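4.2 Fixing the Moen shelf to the wall

Caution: the marble plate is heavy. Two persons must lift it.

1. Hold the steel rail on the wall and mark the holes with a pencil.
2. Drill the holes and put in the 5 plugs from the Trolmont bag.
3. Tighten the rail, then lay the plate on it with the polished side up.

Note: plates delivered before March have a shorter rail. Please ask Enach for the drawing 116.

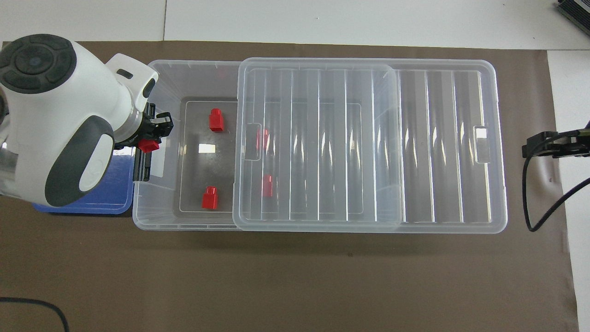 Fig. 7. Clear plastic bin and small red block.

4. Wipe the marble with a soft cloth only.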